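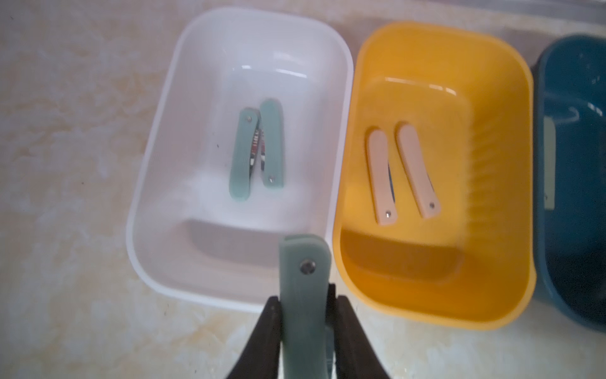 La pince avec un manche vert menthe, devant le bac blanc et le bac jaune.

Depuis le mois d'août je participe au club de robotique Flollero, le soir, dans l'ancienne salle de dessin de l'école Kneževič. J'avais promis à plusieurs lecteurs de raconter ce que nous faisons là-bas, et je le fais avec beaucoup de retard. Je demande aussi un peu d'indulgence pour mon vocabulaire technique : au club nous parlons un mélange de français, d'anglais et d'allemand, et il y a des mots que je connais seulement dans une de ces trois langues. Par exemple, j'ai dit « la pincette » pendant des semaines avant que quelqu'un me corrige.

Notre projet s'appelle Lollix. Il consiste à faire ranger de petits objets dans trois bacs par deux bras qui travaillent côte à côte. Présenté ainsi, cela semble un exercice pour enfants, et c'est un peu ce que je pensais le premier soir. Un enfant prend l'objet, regarde le bac, lâche l'objet, et pendant ce temps il parle d'autre chose. Pour un bras, chacune de ces actions est une décision que nous devons lui apprendre, et la plus difficile pour nous est la première, c'est-à-dire la prise.

Les objets longs et étroits sont les plus désagréables. Si la pince les saisit au milieu, ils basculent. Si elle les saisit trop près d'un bout, ils tournent entre les doigts et ils arrivent dans le bac de travers, ou bien sur le bord du bac, où ils restent en équilibre d'une manière presque insolente. Les manches articulés ajoutent encore une complication, parce qu'ils s'ouvrent et se ferment quand on les bouge. La forme de l'objet au départ n'est pas toujours la forme de l'objet à l'arrivée !

Harish Tiwari s'occupe avec moi de la partie « prise ». Il a une patience que je n'ai pas. Quand un essai échoue, il note l'angle du poignet, l'ouverture des doigts et la position de l'objet dans un tableau, puis il remet tout en place et nous recommençons. Le tableau contient maintenant 700 lignes. J'étais d'avis qu'il fallait supprimer les essais ratés pour y voir plus clair. Harish a refusé, et il avait raison : en les triant par angle, nous avons remarqué que presque toutes nos chutes venaient d'une approche trop inclinée vers la droite. Une seule correction du poignet a fait plus pour nous que deux mois de réglages au hasard.

Je veux dire aussi un mot des bacs. Au début, nous les posions parfaitement alignés et nous mesurions avec une règle. Lieselotte Thiele, qui coordonne le club, nous a demandé pourquoi. Nous avons répondu que c'était plus propre. Elle a poussé un bac avec le coude et elle a dit : « Et maintenant ? » Maintenant, évidemment, le bras lâchait l'objet à côté. Depuis ce jour, nous déplaçons un peu les bacs entre les essais, et les résultats ont d'abord beaucoup baissé, ce qui n'était pas agréable à voir sur la courbe, puis ils sont remontés lentement.

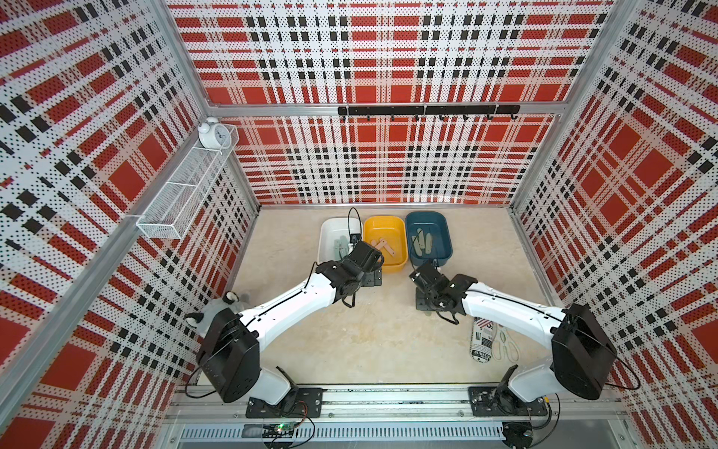 Temps de lecture : 5 minutes

Le poste de travail a été monté par le groupe de l'année précédente. Les deux bras sont fixés sur un même rail à l'avant, et c'est un choix que je trouve bon, même si on le paie avec les câbles. Il faut toujours penser à leur longueur. Un câble trop court tire sur le poignet en fin de course, un câble trop long pend et va toucher ce qu'il ne doit pas toucher. Nous avons refait le passage des câbles plusieurs fois et je ne suis toujours pas satisfait du résultat sur le bras gauche.

Pour les panneaux à carreaux rouges, blancs et noirs, il y a eu une vraie discussion au club. Une partie du groupe voulait un fond gris et neutre, comme dans les vidéos des laboratoires. L'autre partie, dont je suis, pensait que le programme devait apprendre à reconnaître un objet aussi devant un décor chargé. Nous avons gagné le vote, mais je dois avouer que mes yeux sont fatigués après une heure devant ces carreaux.

La question qui nous occupe en ce moment est la coordination. Quand un seul bras travaille, nous savons à peu près ce qui va se passer. Quand les deux se rapprochent au-dessus du même bac, il faut décider lequel a la priorité. Notre première règle était très polie : chaque bras attendait que l'autre ait fini. Le résultat ressemblait à deux personnes devant une porte qui disent « après vous » - et pendant ce temps le chronomètre tourne. La règle actuelle donne la priorité au bras qui tient déjà quelque chose. Elle fonctionne mieux, sauf quand les deux tiennent quelque chose, et là nous n'avons pas encore de bonne solution. Si quelqu'un parmi vous connaît ce problème, les commentaires sont ouverts et je les lis tous.

Nous préparons tout cela pour la rencontre Hudus, où les clubs comparent leurs machines sur une tâche de rangement. Le règlement prévoit 109 objets à ranger en une session, sans intervention de la main. Notre meilleur total pour l'instant est 92. C'est un chiffre dont je suis fier, mais je le donne avec prudence : nous l'avons obtenu une seule fois, un soir où les bacs n'avaient presque pas bougé, et Lieselotte ne veut pas que nous l'écrivions sur l'affiche.

Ce que j'aime dans ce club, c'est qu'on y travaille sur des détails très petits avec des gens très différents. Il y a des étudiants en mécanique, une infirmière, deux lycéens qui comprennent le code plus vite que moi, et moi qui étais venu pour souder. On passe parfois une soirée entière sur l'ouverture d'une pince. Quand je rentre chez moi, je regarde ma propre main prendre une cuillère et je compte mes doigts avec un peu de respect.

Pour ceux qui veulent essayer, le club accepte de nouveaux membres pendant toute l'année et il n'est pas nécessaire de savoir programmer. Apportez plutôt un carnet. Harish vous montrera son tableau, et il vous demandera sûrement de remplir quelques lignes.

Dans le prochain billet, je parlerai de l'étalonnage des caméras, qui nous a coûté beaucoup de soirées, et je mettrai la liste des réglages du poignet que deux lecteurs m'ont demandée.

Publié le 27 mai 2022, dans Club et ateliers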